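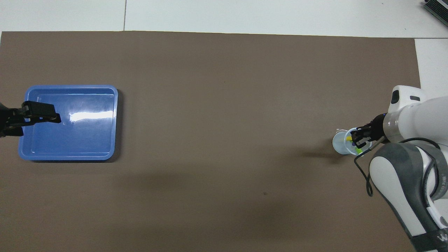 4. Laying out the mat, tray and cup

Applies to: Rullau tabletop sorting set, with the Penry mat
Revised by Efa Price, Monday, August 24, 2026

The leaflet in the box says the set "organizes any small-item job in moments." Treat that as advertising. The set is a mat, a tray and a cup, and it works as well as the table it sits on and the care you take putting it there. Read this section before you load anything.

4.1 Before you start

You need a flat table or a clear piece of floor, a dry cloth and the small items you plan to move. A pale surface is fine, and so is one made of panels with a seam between them, provided the panels are level with each other. Run a fingertip across the seam. If you can feel a step, so will the mat, and no amount of smoothing will hide it.

NOTE: The leaflet claims the Penry mat "grips any surface." We have not found this to be so. It slides on dust and it slides on fresh polish.

4.2 Laying the mat

1. Wipe the table and let it dry fully.

2. Unroll the mat with the curl facing down. The brown-gray side goes up.

3. Leave a strip of bare table showing along the far side. You will want somewhere to put the lid of a jar or a pencil that isn't on the mat.

4. Press from the middle outward with the flat of your hand. Leave the mat for 20 minutes before placing anything on it. The leaflet says it can be used at once, but a corner that looks flat when you walk away may not be flat when you come back.

5. Push gently on one corner. If the mat moves, lift it and go back to step 1.

Darker patches on the mat don't always mean dirt. Some are wear, and some are just how the light falls. Wipe once with a damp cloth. If a patch is still there, leave it alone. Small specks are another matter - pick them off, particularly if you are sorting anything close to them in size.

CAUTION: Do not use the "refreshing spray" sold alongside the mat. We could not see that it refreshed anything, and the mat slid more after it.

4.3 Placing the tray

6. Set the blue tray on the left side of the mat, with the whole base resting on it. A tray half on and half off will rock.

7. Turn it so that one edge runs along the side of the mat. Its corners are rounded, so line it up by the straight parts of the rim.

8. Check that the tray is empty. Look at it from more than one side. The floor of the tray is shiny and can throw back a patch of white glare strong enough to hide a small clear or pale item. If you can't move the lamp, turn the tray.

NOTE: The raised rim is described as "spill-proof." It will stop a thing that rolls slowly. It will not stop a thing that is dropped from a height and bounces.

4.4 Placing and filling the cup

9. Start with the clear cup on the right and keep the middle of the mat bare. This is the part people skip, usually because the empty middle looks like wasted space. It is where dropped items land, and you want to be able to see them.

10. Put in a few items only. The cup is sold as holding 300 beads. Perhaps it does, but a cup that full can't be tipped with any control.

11. Choose items you can tell apart through the plastic. Yellow beside a greenish yellow is a fair test of your lighting: if they look the same color from where you sit, you need a better lamp before you sort anything by shade.

12. Know where the mouth of the cup is at all times. A cup on its side holds light items well enough while it is level. A small tilt toward the mouth is all it takes to lose them.

CAUTION: Clear plastic is easy to overlook on any background. Don't leave the cup lying where a sleeve can catch it.

4.5 Moving items from cup to tray

13. Bring the cup across the mat on its side or upright, whichever you can keep steady. The leaflet insists on upright. We see no reason for it with only a few items inside.

14. Hold the mouth low over the floor of the tray before tipping. Keep it inside the rim on all sides.

15. Tip slowly. If an item sticks, tap the base of the cup with one finger. Shaking sends the others over the rim.

16. Look into the cup again before you set it down. Look under it too.

If shadows fall across the tray while you work, shift the lamp to the opposite side. Two lamps are better than one strong one, whatever the Greswood catalog says about its single "shadowless" model.

4.6 Putting away

17. Empty the tray and the cup, and wipe both with the dry cloth.

18. Roll the mat loosely. Folding leaves a crease, and we have yet to see one come out by the "overnight recovery" method printed on the box.

19. Store the cup inside the tray with nothing stacked on top. Replacement cups come from Ilton and ship in packs of 4, so a single cracked one costs more than it ought to.

For cleaning marks off the tray, see section 5.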